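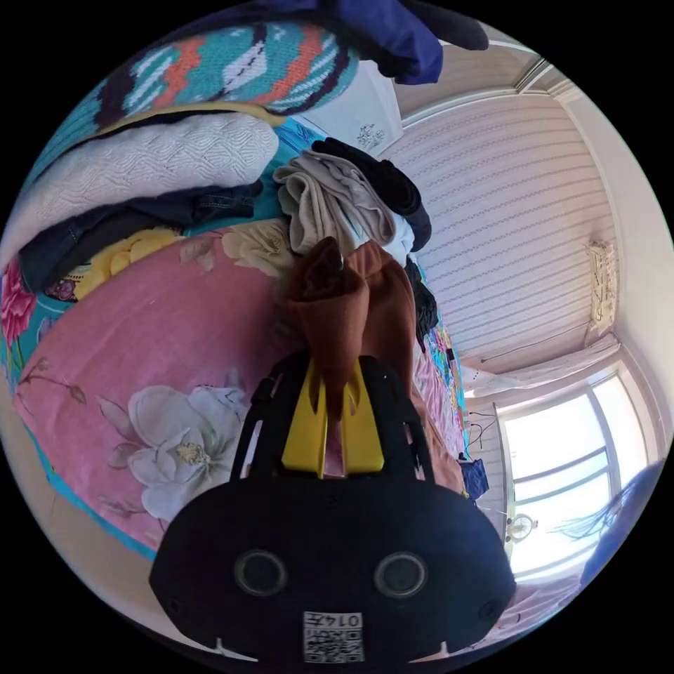 Brown cloth and a floral bedspread with a turquoise border.

How does cloth get its colour?

Cloth is made of fibres. Each fibre is a long, thin strand, much narrower than it is wide across your fingernail. Cotton fibres grow around the seeds of the cotton plant. Wool fibres grow on sheep. Polyester fibres are made in a factory from chemicals that come from oil.

Most raw cotton is a creamy white. To change its colour, people use a dye. A dye is a coloured substance that dissolves in water, in the same way that sugar dissolves in tea. The tiny particles of dye move into the fibre and hold on to it.

Why the colour stays

A good dye has to stick to the fibre. Some dyes form a chemical bond with cotton, and the dye and the fibre become joined. Others need a helper called a mordant. A mordant is usually a metal salt, such as alum. It grips the fibre on one side and the dye on the other.

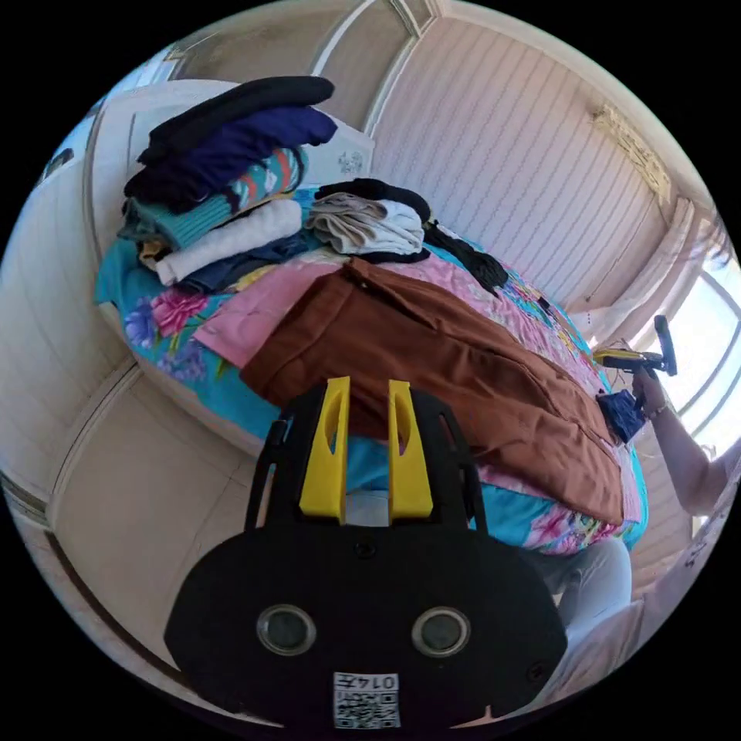
Before factories made dyes, colours came from plants, insects and minerals. The root of the madder plant gives red. Indigo leaves give blue. Onion skins give yellow or orange, and you can try these at home with an adult. Iron added to a dye bath makes most colours darker - dyers call this "saddening" the colour.

Dyeing and printing

Dyeing colours the whole cloth. Printing puts colour only in certain places. The printer uses a thick paste in place of thin, watery dye so that the colour does not spread past the edge of the shape. A flower pattern may need a separate screen for each colour, and each screen must line up exactly with the last.

Glenys Katene runs the dye room at the Caltley mill. Her pattern book holds 201 designs, and the largest uses five colours. A test strip of each new batch is washed four times before the cloth is sold.
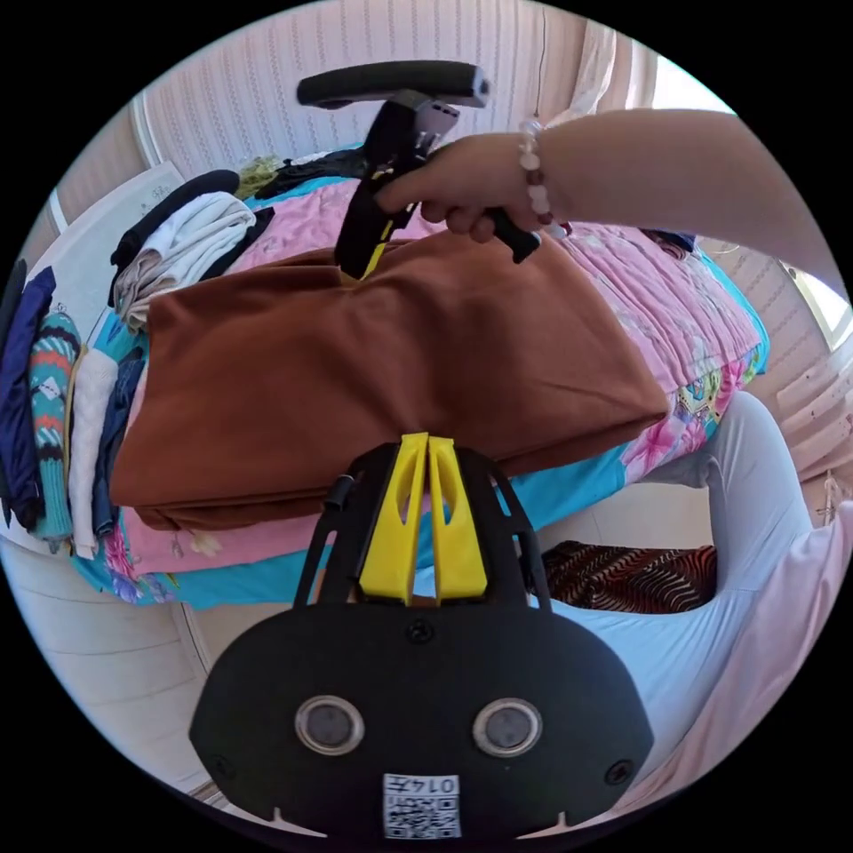 Why colours fade

Sunlight carries energy. Ultraviolet light can break dye particles apart, and the broken pieces no longer show the same colour. Washing can also remove dye that did not bond properly. This is why a new red sock can turn a white singlet pink.

Words to know

Fibre: a long, thin strand used to make yarn or cloth.
Mordant: a substance that helps dye hold on to a fibre.
Colourfast: keeps its colour when washed or left in the light.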